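Mon 13 May

Best club day of the year so far, and I'm writing it down before I forget how it felt! We finally got to work on cloth. Since September it has been blocks and cups and more blocks, and I like blocks fine, but cloth is a whole other animal. It has no corners until you find them, and every time you let go of it you get a different shape back.

Our team is Lorkadow (the other two are Zuto and Deltach, and Deltach still has the better table, not that I'm bitter). The goal for the final is 300 points on the garment task, and you get 8 tries. Shahzad Baloch drove first because he has the steadiest hands, and I sat at the laptop calling out when I thought the fingers were low enough. We argued over whether to go for a hem or just grab a big fold in the middle. I'm a fold person. Shahzad is a hem person. I think he'll come around -- or I will.

I saved two from the wrist camera, both with the orange mesh in the fingers:
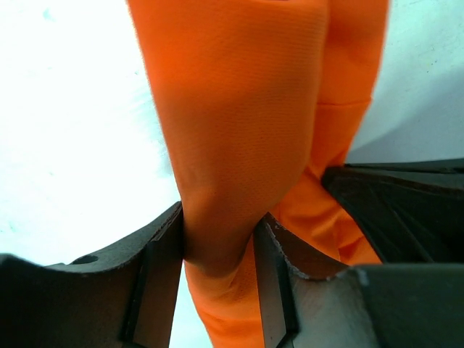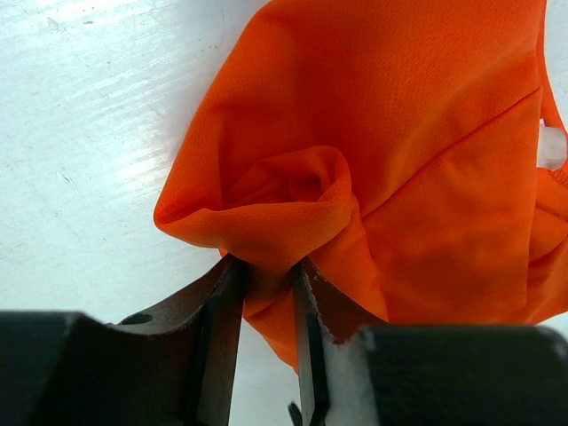 Cloth is so much more fun to drive than blocks, I could have stayed till dinner. You have to think about where the weight is going to pull, and how wide to open, and whether you're about to grab one layer or three. I filled four pages of my notebook with little drawings of folds and arrows, most of which look like cinnamon rolls.

We're at 994 saved grabs on the club drive now, counting all the old block ones. Ofori (that's our labeling program, it crashes if you type too fast) needs every single one tagged before we can train on it, so I took a batch home. Did a bunch after supper with the radio on and didn't even mind.

Next time I drive first. I want to try coming in slower with the fingers turned sideways, and I need to remember to bring the long charger -- mine died twice.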